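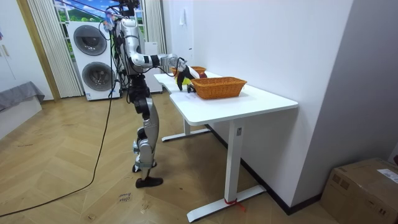

Two woven baskets on a white desk. The nearer one has a braided rim.

How Do You Weave a Basket?

I love baskets. I keep my pencils in one, my socks in another, and my cat has taken over a third (it was supposed to be for bread). So when my friend Lahcen Erraji asked me how a basket stays together without any glue, I got very excited and talked for way too long. Let me try again, a bit shorter this time!

First, a word you'll need. Wicker is a way of making things by weaving bendy stems or strips in and out of stiffer ones. Lots of people think wicker is a plant. I thought so too until I was nine! You can make wicker from willow, from rattan, from reeds, and even from paper twisted up tight.

Now, the stiff pieces. Basket makers call them stakes. They're the bones of the basket. They start at the bottom, get bent upward, and stand there like a little fence. The bendy pieces are called weavers, and they go around and around the fence. In front of one stake, behind the next, in front, behind, all the way around. On the next row you do the opposite. If you were in front last time, you go behind this time.

That switching is the whole secret. Every weaver pushes on the stakes, and the stakes push right back, so everything squeezes together and holds on tight. Try lacing your fingers together and pulling your hands apart without opening them. Kind of hard, right? A basket does the same thing with hundreds of tiny crossings.

What about the top? If you just stopped weaving, the last rows could slide up and off. So the maker finishes with a rim, or border. One pretty kind is a braided rim, like the one on the basket at the top of this page. It looks a lot like a braid in somebody's hair, lying down along the edge. It's also the part your hands grab most, so it needs to be tough.

Round baskets and rectangular baskets are woven in much the same way, but corners are tricky. I once went to a workshop in Hurketdale with a teacher named Kvido Hájek, and I wanted to make a rectangular one. My corners came out so round that it looked like a potato. Mr. Hájek said it was a very good potato. I still have it, and it holds four oranges.

Want to try weaving with paper? Ask a grown-up for scissors and two sheets of paper in different colors. Fold one sheet in half and cut slits from the fold toward the open edges, stopping a thumb's width before you get there. Open it up flat. Cut the other sheet into long strips. Push the first strip over, under, over, under through the slits. Start the next strip under, over, under, over. Snuggle each strip up against the last one and keep going until you run out of room.

You'll have a woven mat, and it's the same pattern you'd find on the side of lots of baskets. Mine is green and purple and lives under my cereal bowl.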